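Handle (grip)

A handle is the part of an object meant to be held, carried, pulled or turned by the hand. Handles are found on cups, doors, drawers, suitcases, shovels and most other things people have wanted to move without hugging them. The study of handles has no agreed name, although several have been put forward, mostly by the people who would get to use them on a business card.

Definition

Writers on the subject disagree over where a handle stops. A narrow definition covers only parts added for the purpose of holding, such as the loop on a mug. A wider one takes in any part that ends up being held, including the rim of a bucket, the neck of a bottle and the leg of a chair in certain kinds of argument. Museum catalogs tend to follow the narrow definition. Moving crews follow the wide one.

A knob is usually treated as a kind of handle. A strap is treated as a handle by bag makers and as a strap by everyone else.

History

Early clay pots often had small pierced lugs, through which a cord could be passed for hanging or carrying. Full loops, large enough for a finger or a fist, appear on pottery in many parts of the world, and they have been snapping off ever since. A great many handles survive in museum drawers without the pot they belonged to.

Bronze and iron allowed thinner handles that could carry more weight. The swinging bail, the curved arm found on pails and kettles, had the advantage of keeping the load level and the drawback of pinching the fingers when dropped. It is still in wide use, and so is the drawback.

Cheap molded plastic changed household handles in the twentieth century. A handle could now be formed in one piece with the thing it lifted, at almost no added cost. Makers responded by putting handles on nearly everything, then by taking many of them off again when flat, smooth fronts became the fashion in kitchens. Owners of such kitchens can be recognized by the fingerprints.

Shape and comfort

Comfort depends mainly on thickness, edge and surface. A thin wire handle presses a full load into a narrow line across the fingers. A rounded bar spreads the same load over more skin, and a very thick one cannot be closed around at all by people with small hands, a group that product designers keep discovering.

The most quoted work on everyday grips is a survey by I-seul Lim, who asked 2,146 shoppers to carry a filled basket across a parking lot and rate it afterward. Her report, The Carried Load, compared 17 handle shapes. Plain round bars scored well. A molded grip with finger grooves scored worst, having been shaped to fit one hand, which evidently belonged to somebody who was not in the parking lot.

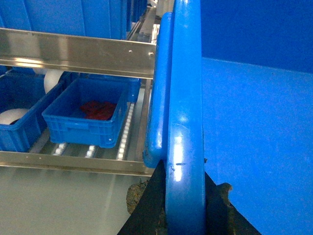

Lim repeated the survey the following November with gloves, using 13 of the original shapes, and the finger grooves did no better. The makers of the grooved model, Sedetti, replied that shoppers had been holding it wrong – a position the company still held when it dropped the design.

Placement

A handle works best when it sits above the center of the load. Teapots break this rule and get away with it by being small. Full laundry baskets with a grip at each end are stable, but leave the carrier with no free hand for the door, whose own handle is then worked with an elbow. Lever handles suit this use far better than round knobs, and many building rules now ask for levers for the more serious reason that they can be used by people with a weak grip.

See also

Bail (kettle)
Doorknob
Lug (pottery)
Strap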